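Two-Arm Bench at Dodthorpe Shared Workshop – Frequently Asked Questions

We get a lot of the same questions by email and at the door, so we've gathered them up on one page. If yours isn't covered, come by in the evening and ask whoever is at the bench. We love talking about this thing, probably more than is good for us!

What is the Ridden bench, in plain words?

It's a table with two robot arms that we are teaching to do simple chemistry-class chores: picking up a beaker, pouring a little liquid, putting a tube back where it belongs. Ridden is just the name we gave the build when it was still a pile of parts and a drawing taped to the wall, and it stuck.

Did you build the arms yourselves?

No, and we wouldn't recommend it to anyone who wants to finish within a lifetime. The arms came to us ready made. What we built is everything else – the table and its metal rail, the cable routing (which we are still not proud of), and the program that tells the two arms how to share one space without bumping elbows. That program is called Kurau, and it is now on version 3.

Why glassware? Wouldn't blocks be easier?

Much easier, and we did start with blocks. But a block forgives you for squeezing too hard, and a beaker doesn't. A pour also makes the two arms work together, with one holding still while the other tips, and we learned more from a month of pouring than from the whole winter of stacking that came before it.

What does a session look like?

Mostly it looks like people staring at a table. We set out the glassware, the tongs, the little white dish and so on, and then move things around between tries so the arms don't get used to one layout.

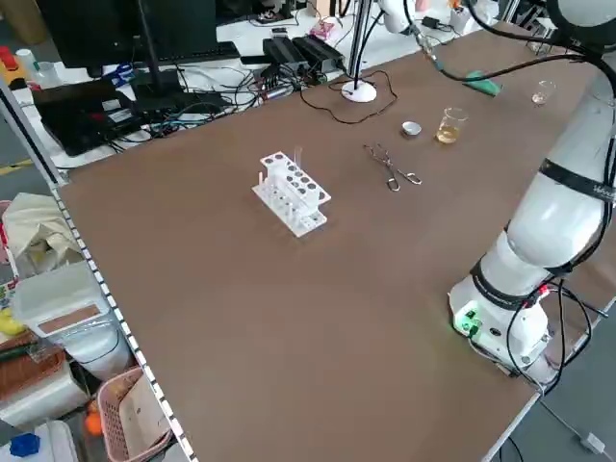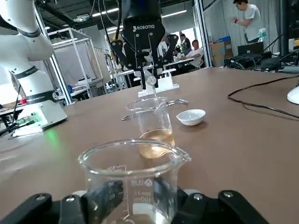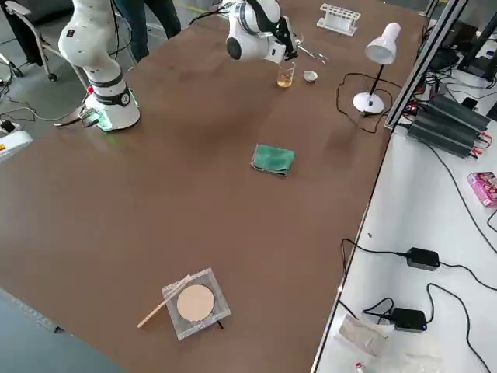
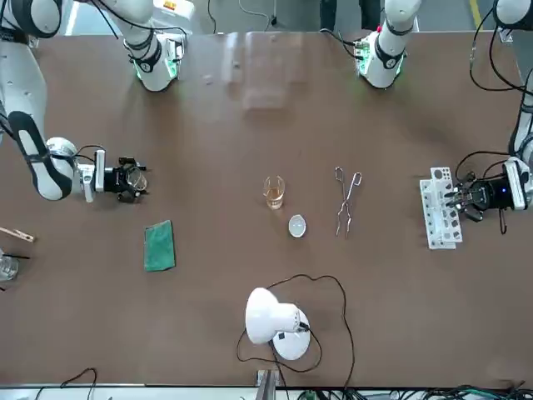 A good evening gets us through 12 tries, and a bad one ends early with everybody reading log files. Kurau numbers every try and keeps going from one session to the next, and the last time anyone wrote the number on the whiteboard it was 1319. Plenty of those were failures, and we keep the failures too, as they are often the more useful ones to go back to.

Do you use real chemicals?

No. It's water, plain or with food coloring in it. We are a shared workshop with woodworkers on the other side of the wall, and we'd like to stay on good terms with them.

How much glass have you broken?

Less than you'd think, though more than we budgeted for. The worst stretch was in February, when we changed the grip setting on one arm and forgot the other one. These days both settings live in the same file, and we go over them out loud before the first move. If you're starting a project like this, buy the cheap beakers, and buy a few more than you need.

Can I run it?

Yes, once you've done the introduction, which takes some 2 hours. We'll show you the stop button first, then the stop button again, and after that the fun part. Please tie back long hair, and leave scarves and dangly bracelets on the hooks by the door. Younger visitors are very welcome to watch with a grown-up from behind the line.

Can I bring my own parts or tools?

Please do, we like seeing what people come up with! The one thing we ask is that you don't plug anything into the bench power without checking with someone first. The cables look like a bird's nest, but there is a map of them in the blue binder, and it's more or less up to date.

Is the program available?

You can have a copy of Kurau for the asking. The notes that go with it were written late at night and it shows, so be ready to send us a question or two. There's an older version for a single arm as well, called Ledesma, and if you only have one arm at home we'd point you to that. It's slower, but the setup is a good deal simpler and the notes are better.

What are you working on next?

Getting the tubes back into the rack reliably. It sounds like nothing after all the pouring, but the holes are small and the arms tend to come in at a slight angle, so we're trying a slower approach from straight overhead. We'd also like to sort out the lighting – clear glass is hard to find when the light is wrong, and moving the desk lamp a hand's width can make or break an evening. If you know about lights, do get in touch.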